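# Screen time and story share in a team-up film

Film and Popular Culture module, group project
Submitted 7th January

Siham Daher, Afaf Abou Jaoude

## What we wanted to find out

Viewers often complain that a superhero film "isn't about" the hero in its title. We wanted to see whether this could be measured. Our question was how much of a team-up film belongs to its lead, and whether an audience's idea of the lead's share matches the running time.

We used *Rotgate*, a low-budget film in which a retired hero, Kasari, is pulled back into service by a younger team. It runs for 148 minutes. Kasari is the only character on the poster, and the story opens and closes with her.

## Method

We watched the film twice at normal speed and then went through it with a stopwatch and a shared spreadsheet. Each shot was logged with a start time, the named characters in it and whether any of them spoke. Siham logged the first half and Afaf the second, and we swapped over to check each other's entries.

A character counted as present if their face or full costume could be made out. Voices over the radio were logged separately. This rule caused trouble in the bridge fight, where Kasari and her double wear the same mask, and we left 530 seconds of that sequence out of the totals.

For the second part we put a short survey on our course page during December. It asked people who had seen the film to name the main character, guess that character's share of the running time and say which scene they remembered best. We had hoped for 1,000 replies and fell a long way short, so the survey is used only as background.
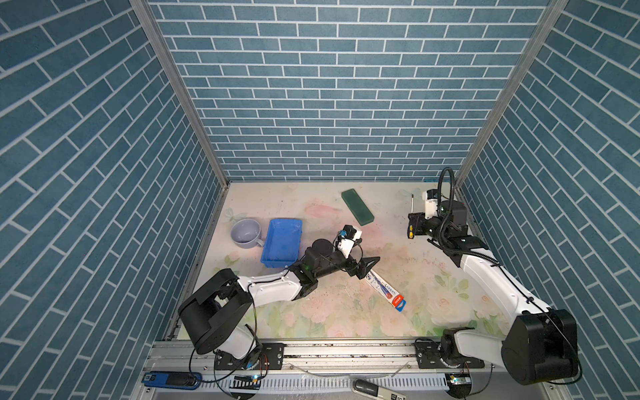

Matić thought the stopwatch was the wrong tool from the start. In his note on our draft he wrote that a hero can own a scene she never walks into, and that the council hearing is the clearest case, with everyone in the room arguing over what Kasari did at the dam while she is miles away. He asked us to add a column for scenes in which she is talked about.

We added the column. It took another week and changed the results more than we expected.

## Results

By presence alone, Kasari does not have the largest share. The team's pilot, Dividitz, is on screen for longer, mainly in the middle hour. He is in nearly all the travel scenes and both of the briefings, and he often stands at the back of a shot without speaking.

By lines spoken the two are close. Kasari has long speeches at the start and near the end, and very little in between.

Once scenes about her are included, Kasari comes out well ahead. Most of the middle hour is other people deciding whether to trust her.

In the survey, most people named Kasari as the main character, and they usually guessed her share too high. The scene most often remembered was the one on the ferry, where she gives the mask back. It is short and has no fighting in it. Two people named Dividitz as the lead and both said they had missed the beginning.

## Problems

- Logging by hand was slow, and we disagreed on crowd shots more than on anything else.
- "Talked about" is a loose heading. We counted a scene if her name or her actions came up more than once, and somebody else might draw that line in a different place.
- We only had time for one film. The plan in our proposal included two older team-up films for comparison.
- The survey went out to people on our own course, who are used to thinking about lead characters.

## If we did it again

We would agree the rules for masks and crowds before starting, and test them on ten minutes of film. We would also log who each scene is shot from the side of, which came up in our discussions several times but is not in the spreadsheet. Afaf would like to try the same method on a television series, where the lead can be away for a whole episode.

The spreadsheet is in the shared project folder, with the bridge fight on its own tab.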